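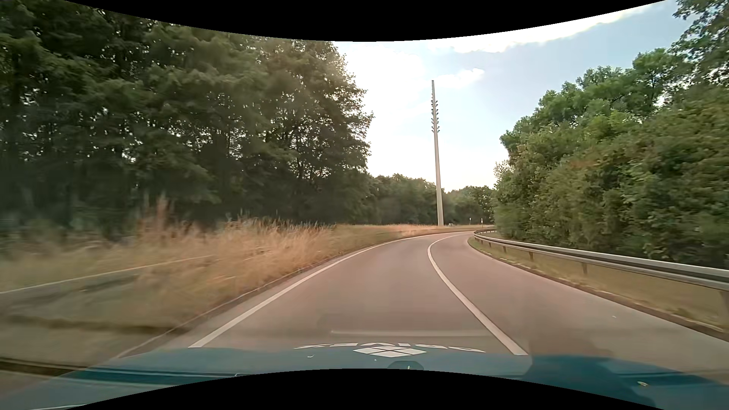
Last updated: Thursday, September 17, 2026

The woman who has looked after the Prudonthorpe road for most of her working life would rather talk about its edges than its middle. Drivers look at the middle, she says, and they ought to, but a road gets old from the outside in, and she has spent a good many mornings walking along with her eyes on the place where the asphalt stops and the grass begins.

We met over coffee in Kanano, where the road sets out, and talked for so long that the second pot went cold. She is the kind of person who will start to answer a question, remember a culvert, tell you all about the culvert, and then come back and answer the question better than you had asked it.

"People call and tell me the road is bad," she said, "and I say, which part? And they say, all of it. So I drive out, and the lane is smooth as you like, and what they mean is one rough bit by the Cluson turnoff that they hit with the same wheel every morning for a month. I don't blame them. I'd call too."

Her section is 23 miles long, from the last houses in Kanano to the bridge at Prudonthorpe, and a lot of it runs between trees. She is fond of the trees, and worn out by them. In August they are at their fullest, and she does her slow drive then, out in the morning and back in the afternoon, looking at how far you can see into each bend. A branch that was no bother in spring can hang over the verge by late summer, and the growth behind the guardrail will come right through it if you let it.

"I like a green wall," she told me. "My mother used to say driving out that way was like going down a hallway in somebody's big old house. But I want to see my rail. If I can't see my rail, then at night you can't see it either, and that's when you need it."

The rail is a subject all to itself. There are 1,496 posts on her section, a number she gave me without looking it up, and she checks every one of them by hand over the course of the year - she pushes on it, looks at the bolts, kicks the dirt at the bottom. She wears out boots this way. Last year 30 of the posts were replaced, most of them on the long curve past the old Sachdeva farm, where the ground is soft.

I asked about the white lines, which I had always supposed were the easy part. She laughed at me, kindly enough.

"Everybody thinks that! You have to have the road dry, and swept, and warm, and then you have to have it stay that way until the paint is set. One year we had the crew booked, and it rained, and we booked them again, and it rained again. I had folks in Cluson asking me if I could book them a third time for their gardens."

She is particular about the edge line on a curve. On a straight road, she said, you hardly know you are using it, but in fog, or with somebody's headlights coming at you, it is the thing your eyes go to, and she wants it to carry you all the way around. She likes a good wide shoulder outside it too, wherever the land allows, so that a person with a flat tire has someplace to stand.

The shoulder is where she finds things. Gloves, mostly, and hubcaps, and once a whole sack of onions that she still wonders about. Gravel works its way up from the verge, the edge of the asphalt crumbles a little each winter, and the crew fills it in again. They patched 275 feet of edge this spring and she would have liked to do more.

Before I left I asked if she ever drives the road just for pleasure, and she had to think about it. She does, now and then, on a Sunday evening, with the windows down and her husband at the wheel so that she can look.

"He says I'm terrible company," she said. "I'll be telling him some story, and I'll stop right in the middle and say, slow down, go back, what was that? And it's a weed. But he goes back. He's very good about it."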